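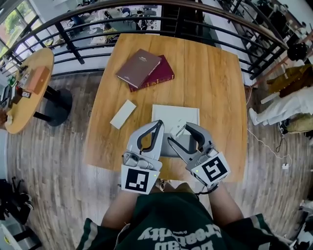 Release Notes Are Part of the Product

The last 11 updates to the catalog software I use carried the same release note: "Bug fixes and performance improvements." One of them changed how the system sorts call numbers that contain a decimal followed by a letter. Another removed a column from the export file. Both changes were deliberate, and both had presumably been assigned, reviewed, tested and merged by people who knew exactly what they were doing and who wrote it down somewhere. The description was then deleted on its way to the customer.

My position is that a software update without a real list of changes is incomplete in the same sense that a drug without a dosage label is incomplete, and that buyers should refuse to accept one. I hold this view mostly about software used for work. I have no strong opinion on whether a flashlight app needs a changelog.

The sort order problem is a useful case. Skuvonia is a catalog system for small special collections: parish archives, law office libraries, a few hospital reading rooms. Our installation holds 2,836 records, a number small enough that one person can know most of them by sight. Before the June update, a call number ending in .5a filed before .50. After it, the order was reversed. Either rule can be defended. The shelves had been arranged under the first one. The shelf list printed in the second week of June disagreed with the shelves, and the natural assumption was that somebody had misfiled a range. Two afternoons went into checking that range. The books were where they had always been.

When I wrote to support, the reply came within an hour and was perfectly clear. Sorting had been "brought in line with the documented collation standard," under a ticket that had been open for a long time. The support agent pasted in the ticket text. It was four sentences long, it named the affected fields, and it included a before-and-after sample. It would have made an excellent release note with no editing at all.

That is the part I find hard to excuse. The usual defense of thin notes is that good ones are expensive. In a few cases this is true. Most development teams, though, already work from tickets, and most tickets already have a title, a category and a sentence or two of explanation. The cost of publishing them is the cost of filtering out the internal ones and fixing the grammar. For a product that ships monthly, I would estimate an hour or two of someone's attention per release. The cost of leaving them out is moved to the customer, where it is multiplied by the number of customers and never shows up on the vendor's books.

A second defense is that users do not read release notes. This is offered as if it were a measurement, and sometimes it is one: the page gets few visits. But a page that has said the same five words for a year should get few visits. The figure also misreads how the document is used. A changelog is a reference work. Its typical reader arrives weeks after publication with a specific question, such as when the date format in the loan report changed, and searches for it. One such reader with an answer can save an entire department an investigation. Fire exit maps have low readership too.

The third defense is the one vendors make in private, and I think it is the real one. Jade Dhillon, who managed releases for a payroll product before moving into procurement consulting, put it to me this way: every line in a changelog is an admission. "Fixed an error in overtime rounding" tells the customer there was an error in overtime rounding. Somebody will then ask how long it was there and whether past runs should be corrected. From the vendor's side, silence is the cheaper option right up to the day the customer finds the error independently.

I take the argument seriously as a description of motive. As a justification it fails, and payroll is the clearest example of why. If the rounding was wrong, the customer has to correct past runs. The obligation exists whether or not the vendor mentions it. Omitting the line leaves the customer out of compliance without knowing it, for the sake of avoiding an awkward call.

It helps to be specific about what a usable entry contains, as "better release notes" is the kind of demand that gets answered with a friendlier tone and an illustration at the top of the page. I would ask for four things.

First, the scope: which screen, report, field or interface is affected. "Improved search" has no scope. "Title search now ignores leading articles in French and German" has one.

Second, the old behavior and the new behavior, both stated. Many notes give only the new one, which leaves the reader to work out whether anything changed for them. A user who never noticed the old behavior is precisely the user who depends on it.

Third, whether existing data is altered. An update that changes how dates are displayed and an update that rewrites stored dates can look identical on the screen. They carry very different risks, and a customer deciding whether to take a backup needs to know which one is coming.

Fourth, whether the customer must do anything. If nothing is required, the note should say that nothing is required. An empty field is ambiguous.

None of this calls for a particular format. Stenari, which makes a scheduling package for clinics, publishes its changes as a flat text file with one line per change, and it is the best changelog I have worked with. The lines are terse to the point of being unfriendly. They can also be searched, compared between versions, and copied into an internal notice in a minute. Flillau, a competitor with a much larger documentation staff, produces a monthly article with section headings and a short video. The article typically covers two features out of however many changes were made, and the remaining ones are absent. I have seen people cite Flillau as a model of communication, and in marketing terms perhaps it is. As a technical record it is close to useless. The reader cannot distinguish "this did not change" from "this changed and was not interesting enough to film."

Completeness matters more than polish for exactly that reason. The value of a changelog lies as much in its silences as in its entries. When something behaves differently after an update and the changelog is known to be complete, the absence of an entry points to a local cause: a setting, a network fault, a coworker. When the changelog is known to be partial, its silence carries no information, and every local fault becomes a possible vendor change that has to be ruled out by writing to support. Vendors who complain about support volume might look at this.

There are legitimate exceptions. Security fixes are the obvious one. Describing a vulnerability in detail on the day the patch ships gives an attacker a head start on everyone who has not installed it yet. The accepted practice is to publish a minimal entry at once and the full description after a fixed delay, and it works well enough. What it does not support is the extension I sometimes see, where "security" becomes a general reason for saying nothing about anything. A changed column width is not a security matter.

Staged rollouts are a harder problem. If a feature is switched on for a tenth of accounts in one month and the rest over the following quarter, there is no single release to attach the note to. Thérèse Dufour, who maintains the records system at a regional water authority, keeps her own log of observed changes for this reason, with the date each one reached her site. She considers it a normal part of her job. I think it is work the vendor should be doing. The vendor's system already knows which account has which feature, and a per-account change history is a query on data it holds. Li, the billing tool we use for interlibrary charges, has offered one for years under the settings menu. It is plain, it lists the date and the change, and I check it perhaps twice a year. Each time it has had the answer.

What can a buyer do? Individually, not a great deal after the contract is signed. Before that, rather more than is commonly attempted. Procurement checklists for small institutions ask about uptime, data location, password rules and accessibility, and they should. Very few ask to see the release notes for the past year. The request takes one line and the result is informative in a way that a sales demonstration is not. It shows how often the product changes, what kinds of defects get through, and how the vendor talks about its own mistakes. A list with regular entries for small, dull corrections is a good sign. A list with none should not be read as evidence of a product without defects.

I would go further and put it in the contract. The clause can be short: each update is accompanied by a written list of all changes to visible behavior, exported data and stored data, delivered no later than the update itself. When we renewed in October 2025 I asked Skuvonia for this wording. They agreed to everything except "all," for which they proposed "significant." I declined, on the grounds that the sort order change had not been considered significant either. The clause went in as "all changes to sorting, exports and stored data, and significant changes elsewhere," and I expect to spend the next renewal arguing about "elsewhere."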